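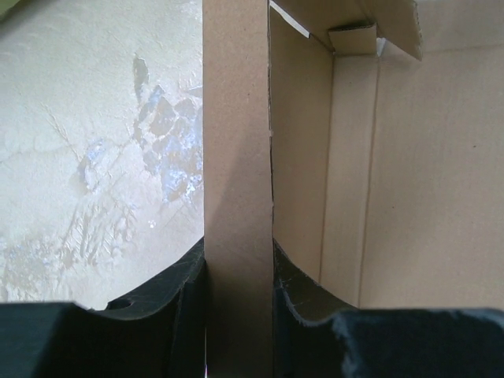

Saving web articles as PDF: Toma or Prurcombe?

inkwell_dan
28 April 2019
I have 600 or so bookmarks I want to keep as PDF files before the pages disappear. Mostly long blog posts and a few recipe sites. I tried Toma on the free plan and it cut me off at 13 files a day. Prurcombe has no limit that I can find but the files look plain. Which one are people here using?

marginalia
Prurcombe. Plain is what I want. Toma puts everything in two columns and the code samples get chopped at the column edge. You can turn the columns off, but the setting goes back every time you update.

feedpile
I disagree on Toma. It stays off for me if I save it as a profile first. The table of contents with working links is worth the trouble. I have an archive of 2669 pages in it and can find anything in a minute. 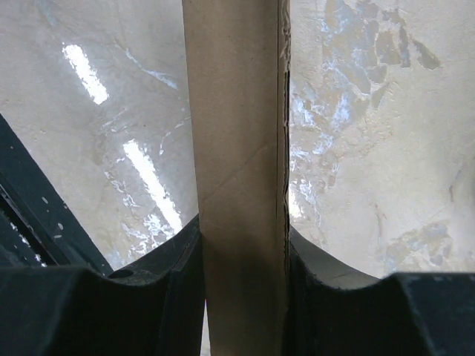
gray_otter
Neither one handles pictures well, so test that before you do the whole lot. Toma shrinks them to fit the column and Prurcombe compresses them hard. I ran the same page through both. It had a close-up photo with fine detail, and in the Prurcombe file the small details had turned into a smudge. Toma kept the detail but the picture came out the size of a stamp. Text was fine in both.

inkwell_dan
Good to know. Is there a quality setting in Prurcombe?

gray_otter
Under Output, then Advanced. It goes from 1 to 4 and starts at 2. Put it at 4. The files get a lot bigger.

marginalia
I leave it at 2. I save articles to read them, and if I need the picture I save it separately.

feedpile
That only works while the site is up. His whole point is that the pages disappear. 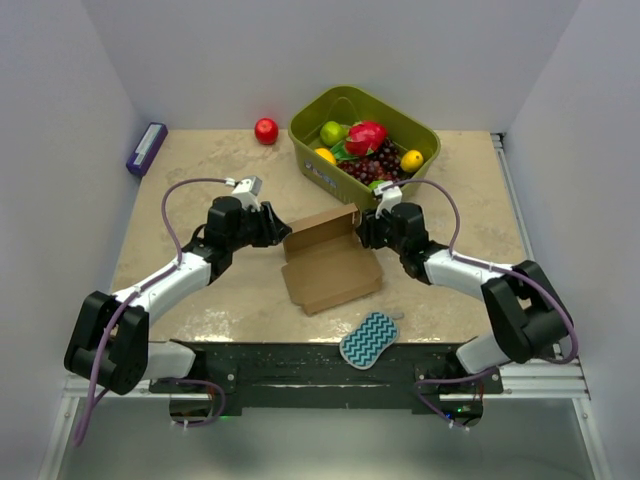
marginalia
Then save the picture the same day you save the article. It takes two clicks. I would still take that over fixing broken columns.

barkfile
Has anyone tried Barkum? It's a browser add-on and it prints the page as it looks on screen, ads and menus included. You have to strip those out first, but the layout is right.

feedpile
Used it until last August. It stopped at the first page on anything with a "load more" button. Maybe they fixed that.

barkfile
They didn't. I scroll to the bottom first and then it gets everything.

inkwell_dan
Thanks all. I did 13 in Toma and the same 13 in Prurcombe set to 4. Going with Prurcombe for the blog posts. The recipes came out better in Toma so I'll do those a few a day.

feedpile
Make the profile before you update.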